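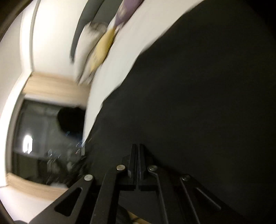
Urlow Shared Workshop
Gripper Build Group: Minutes of the January Meeting

Start: 7:10 p.m.
Present: seven members, quorum met
Apologies: two received
Previous minutes: accepted with one correction. Under item 4, "left arm" should read "outer left arm."

1. Matters carried over

1.1 The bench vise in bay two has been re-bolted. Closed.

1.2 The labels for the fastener drawers are still not printed. Carried over again.

1.3 The group had asked whether the spare bearing stock could be stored with the Skiltham parts. The Skiltham group has agreed, provided the boxes are marked. Closed.

2. Hand-held gripper, mechanical

2.1 The hand-held gripper (project name Obi) is in its second version. Layout is unchanged: two upright jaws, with an inner and an outer arm on each side, joined at metal pivot pins. The inner left arm is a solid bar. The outer arms keep the triangular cutouts.

2.2 Pivot pins. The pins do not match in finish. The outer left is bright, the outer right is close to black, and the two inner pins fall between them. The build log does not record which pin came from which batch. Members disagreed on whether this matters. One view was that finish has no bearing on fit. The other was that mixed finish means mixed batches, and mixed batches have given trouble before on the Flallutano arm. Agreed to pull all four pins, measure them at three points and write the results in the log before any are replaced.

2.3 Jaw closure. The target is full contact along the pads with no visible gap at the tip. Bench check with a feeler gauge showed even contact on the lower two thirds and slightly less at the top. Proposed fix is to shim the left pad. A second proposal, to file the pad seat, was turned down on the grounds that it can't be undone.

2.4 Cycle test. The test rig ran the jaws through 3000 open and close cycles at hand speed. Play at the inner pins was measured before and after. The increase was within the limit set in the autumn. The outer pins were not measured on this run and should be on the next one.

2.5 Weight. The complete tool now weighs 201 grams more than the first version. Most of this is in the handle. The meeting did not set a limit. Two members asked for one, and this goes on the next agenda.

3. Hand-held gripper, camera

3.1 The camera position was reviewed. The jaws come up from the bottom of the view and close near the middle, as intended. The lower parts of the arms fall outside the view. This was accepted.

3.2 Black on black. The parts are matte black, and against black fabric the right jaw is hard to separate from the background by eye. The tapered top is the worst spot. Options discussed:

- a thin light-colored strip on the outside of each jaw
- printing the jaws in mid gray and leaving the arms black
- leaving the parts as they are and relying on the pins as reference points

The third option was thought weak given the dark finish on the outer right pin (see 2.2). The strip is the cheapest to try. Agreed to fit strips on one set of jaws only and compare against a plain set.

3.3 Motion blur. Blur is heavy toward the left of the view when the tool is swung in a lit room. The exposure time is to be shortened in steps, with gain raised to match, and the settings written down at each step. A request for a brighter lens was deferred on cost.

3.4 Bright reflections in window glass at night were also raised. No change to the hardware. Keep a note of room lighting with each recording.

4. Home use

4.1 Members taking the tool home should record the room, the time of day and the type of fabric. Bedding is still the main task set. White sheets and dark throws are both wanted.

4.2 The sign-out sheet must be filled in before the tool leaves the building. The tool was out twice last month without an entry.

4.3 Chargers stay in the case.

5. Budget

5.1 Spent since the last meeting: $92, on filament, pad material and a replacement tap.

5.2 Remaining for the period: $39. The pad shims can be cut from stock on hand. The light strips will be bought from this amount.

5.3 No further spending until the new period opens.

6. Shop matters

6.1 The second printer is down with a worn nozzle. A new nozzle is in the drawer and needs fitting. The bed should be leveled at the same time.

6.2 Bench three is reserved for the pin measurements until the next meeting. Please don't move the granite plate.

7. Actions

- Measure all four pivot pins and log the results (mechanical)
- Shim the left pad and repeat the feeler gauge check (mechanical)
- Repeat the cycle test with the outer pins included (mechanical)
- Fit light strips to one set of jaws (camera)
- Step the exposure time down and record settings (camera)
- Draft a weight limit for discussion (all)
- Print drawer labels (shop)

8. Any other business

A member asked whether the drawing files could be moved to the shared folder. Agreed. Old versions are to be kept in a subfolder.

Meeting closed at 8:45 p.m.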